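Visit notes — Clurwood site, January 4, 2023

I went out to Clurwood expecting to be sold something, and I was. The pitch is that a machine will learn to handle household laundry if you show it enough people handling household laundry. Carol Hebden runs the collection side for Grultumine and she met me at the door with a visitor badge and a very long consent form.

There is no robot to look at. The people do the work with a pair of hand-held grippers, one in each fist, each with a camera on it, and the recordings go back to the office in Tinport to be sorted. The rooms are ordinary furnished ones, and they leave the mess in on purpose. Carol told me tidy rooms produce tidy data. I've heard that line at other places, but she's probably right about it.

The target is 780 accepted recordings before the contract with Nassar comes up for review. I asked how many they had and got an answer about "momentum."

What I watched was mostly cloth. Pick it up by two places, pull it out, lay it down, start over. It is slow, and it's harder than it looks — I tried it for 22 minutes and my wrists complained the whole drive home. With your own fingers you feel an edge before you see it. With the grippers you pinch and hope. 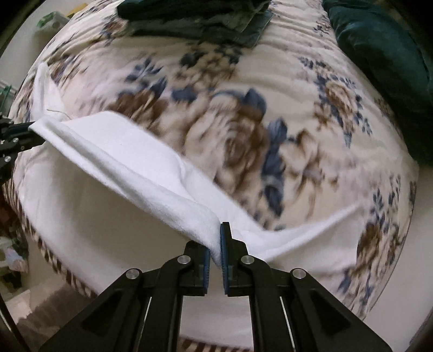
Nabil Chamoun, who trains the new collectors, was more candid than I expected. He rejects a lot. If somebody lets go and grabs again, he wants to keep it, but the reviewers in Tinport tend to throw those out as mistakes. He thinks that's backwards and so do I. A system that has only seen good grabs will have no idea what to do after a bad one. He has raised it twice since September and is still waiting for a written rule.

My other doubts, in no special order:

- Two collectors did all the work I saw. They both fold the same way, and Nabil taught both of them. How much variety is in there?
- Fleece is forgiving. I asked about fitted sheets and was told they are "on the roadmap."
- The people decide where to grab by looking over the whole bed. The cameras ride on the grippers and get a much closer view. Carol said this hasn't been a problem. She didn't say how they checked.
- I was shown no results from a machine trained on any of this. Those tests are run by Nassar, and the numbers don't come back to Clurwood.

That last one bothers me most. The people choosing what to record can't see whether it helps.

To be fair to them, the crew is careful, the labeling I saw was consistent, and I was allowed to wander and ask what I liked. I'd go back. I would want to see the Tinport reject pile first — and somebody's fitted sheet.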